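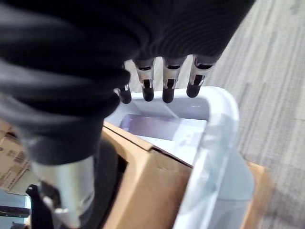 Over the rim of the white container, parts room, Flandamwood

Parts room gallery: sorting the covers and shells
Words by Hortensia Villalba

The parts room at Flandamwood is where the plastic covers, shells and trays for the Merkunar range are sorted before they go across to Lurkach for assembly. This page covers the April sort. The stock list for the month ran to 2,733 pieces, and 1,759 of them had been checked and put in their proper places by the time the page was put together.

Most of the work is dull and has to be done slowly. A part is taken up, looked over on both faces, and matched against the list. Sound ones go on to the next stage. Anything with a split or a bad edge goes back to Boutros, who do the moulding, with a slip saying what is wrong with it.

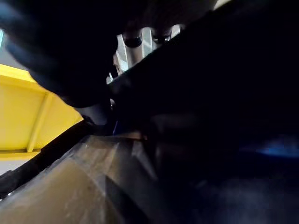 514 words — 3 min read

Yellow is the colour to look for in this room. It was chosen years ago when dark parts kept going missing on the old grey benches, and it has stayed. A black piece on a yellow surface can be found from the door. Close up it helps as well, as the edge of a moulding stands out well enough to check it for flash or a rough corner.

The black uprights came with the shelving. We asked for yellow ones and were told there would be a long wait, so we took what was in stock.
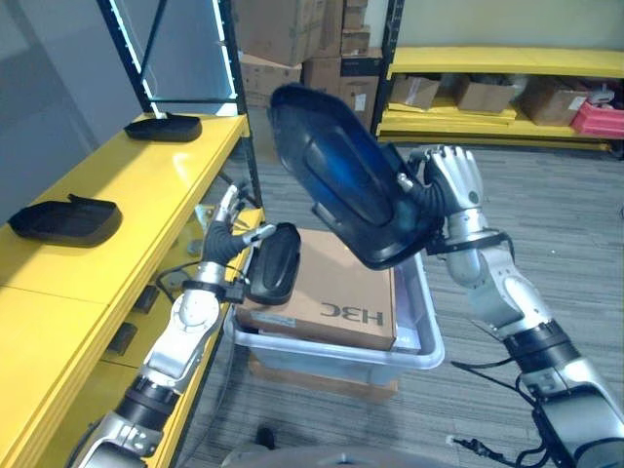
A small black cover and a dark-blue shell piece held over the storage bin. The box inside is printed H3C.

Translucent bins are used on the floor because the contents show through the sides — useful when several look much the same from across the room. We put flattened cardboard under them to save the carpet. Old boxes are kept for this, and for packing out the half-full ones.

The glossy shells are the awkward ones. They mark easily, and a scratch that can't be seen under one light will show plainly under another. Each should be tilted both ways before it is passed. The matt black pieces are more forgiving and go through a good deal faster.

Cardboard boxes go on the shelving or get stacked behind the working area until somebody has time to open them. Boutros send 30 to a box for the larger mouldings. The smaller covers come in whatever box is to hand, so it's worth reading the delivery note before guessing from the size. Crates are for mixed returns only. Please don't use them for new stock, even for an afternoon.

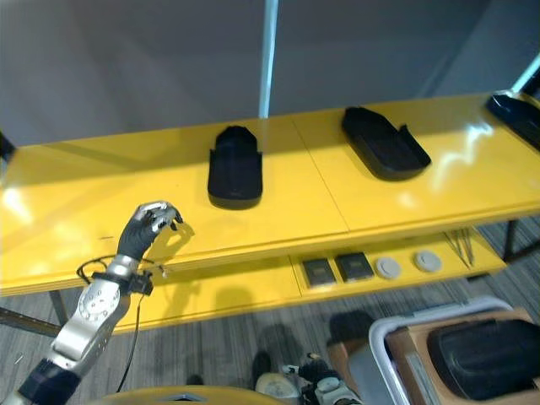

Trays are the last thing to be done. They nest badly, and if they are pushed together the rims catch and have to be prised apart, so we lay them out with a gap between. A soft cloth over the tabletop once in a while stops grit from getting under them. The lower shelf is meant for small pieces that belong with a tray, and they should travel with it when it leaves the room.

The remaining stock will be sorted in the same way and more pictures will be added to this page. Lurkach have asked for the shells first — the trays will follow on the next van. Corrections to the captions can be sent to Hortensia at the Flandamwood office.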